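Workshop notebook, Avarano service bay
January, entry opened 8:15 a.m.

Subject: Rear air suspension, Simanjuntak seven-seat SUV, held for resale preparation.

The vehicle was received with 415 miles added since its last inspection at the Hultent branch. The rear left corner had settled overnight. The front axle and the rear right corner were at normal height. No warning was shown on the dash at start-up, and the compressor ran for longer than is usual before the body came level.

Leak solution was applied to the line fittings at the valve block and at both rear air springs. The fitting at the left spring produced steady bubbles. The spring itself showed light cracking in the lower fold, with no bubbles at that point. The line was trimmed square and seated in a new fitting. The spring will be replaced in any case, as the vehicle is to be sold with a full suspension warranty.

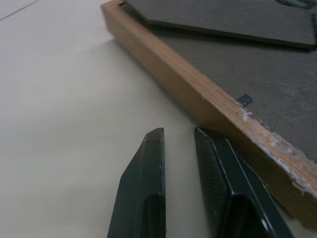 Gripper fingers, cross-hatched pad on the right one.

The replacement spring was ordered from Vullel under stock line 184. Their counter quoted delivery before noon tomorrow. Until then the vehicle remains on stands, and the system is to stay in jacking mode. Colleagues moving cars in the bay are asked not to start it.

Compressor: run time from low to normal height was 34 seconds after the fitting was changed, measured with the cabin empty. This is acceptable. The intake filter was dirty and has been renewed. The drier was not opened.

Other items noted while the wheels were off:
Rear pads serviceable, inner left slightly more worn than outer.
Tow bar socket cover missing, to be ordered.
Underbody clean, old mud behind the left arch liner washed out.

Outstanding: fit spring, calibrate ride height, road test including the gravel lane behind the yard, then leave overnight and measure all four corners again at opening time. The sales office has been told that the car can't be shown until those measurements are entered on this page.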